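Progress report to the Istenar program office
Work package: Flerkton planning and perception software
Prepared by Tiina Keskinen, software lead, Drillent
6 March 2026

Where we are

Short version: the fold planner works end to end, the new grasp detector has replaced the old one in the main branch, and we are finally spending our days on robot behavior and not on log formats. I'm really happy with this period. The last report in November was mostly a list of things that were stuck, and most of that list is gone.

Flerkton now takes a set of recorded demonstrations, lines up the two hand streams in time, cleans the gripper paths and hands them to training without anyone touching a script in between. Getting there took a rewrite of the ingest step, which we had put off twice.

Time alignment

This was the big one. The left and right streams used to drift apart over a long recording, and a drift you can't see by eye is still enough to spoil a two-handed fold – one hand learns to pull before the other has a hold. We now estimate the offset from the motion itself at several points in each recording and correct it along the way. The worst leftover error in our check set is 2 milliseconds. Before the change it was 63.

The check set is 1,000 episodes, picked in November and frozen since then so that numbers from different months can be compared. Please hold us to that if we ever seem tempted to swap it.

Perception

The grasp detector used to look for corners. That is fine for towels and hopeless for anything thick and fluffy, where the corner is a soft round lump. The new model predicts where along an edge a pinch is likely to hold, and gives a confidence for each spot. The planner can then ask for a second look from another angle when the confidence is low, and this has been a pleasure to watch in the simulator!

On soft bedding in the check set, the chosen grasp point is now acceptable in 69 percent of episodes. We want that higher before the next review. The failures we have gone through so far fall mostly in one group: a fabric lying on another fabric of a similar color, where the model puts the edge in the wrong place. Strong light from behind makes it worse. We have started training with heavier brightness changes and expect to know within a few weeks if it helps.

Planning and control

The planner picks the order of moves for both arms and checks them for collisions before anything is sent out. Replanning in the middle of a fold used to cause a visible stutter. Vainio, our motion layer, now blends the old path into the new one, so the arms keep moving while the planner thinks. The finger controller has also been changed: it closes until the grip force levels off, then holds, where the earlier version closed to a fixed width and crushed thick items or dropped thin ones.

Still open is what to do after a missed grasp. At present the arm backs up and tries the same spot again, which is a bit silly. A proper recovery step is next on the list.

Tooling

The episode viewer now shows both gripper paths, the opening width and the detector confidence on one timeline. It sounds small, but it has changed how we work. Reviewers used to open separate windows and compare times by hand, and bad episodes got through. We also added tags for lighting and clutter, so a training run can be told to hold back all the cluttered beds, for instance, and be tested on them later.

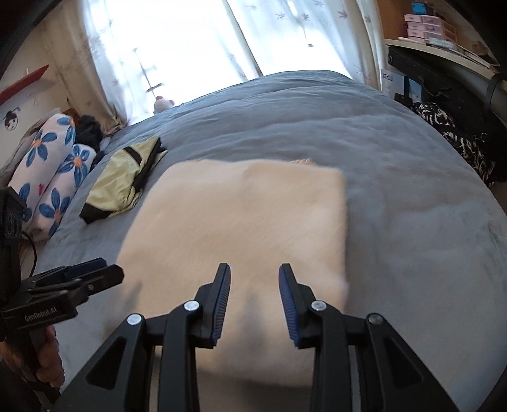 Does the planner need to be trained again for every new kind of fabric item?
Only the grasp detector does, and a short fine-tuning run is normally enough. The fold planner works from the outline and the grasp points, so it carries over as long as the item is more or less rectangular. Clothes with sleeves need their own fold sequences, and those are planned for the next period.

Risks and what comes next

The main risk is compute. Detector training and planner tests share the same machines, and the queue gets long toward the end of the week. We can live with it for now – if the recovery work grows, we will come back to you with a request.

Next up: the missed-grasp recovery, the similar-color problem, and a first release of the viewer to the other Istenar teams. Two of them have already asked for it. The install notes are in draft and I will send them around as soon as someone outside our group has managed to follow them from start to finish.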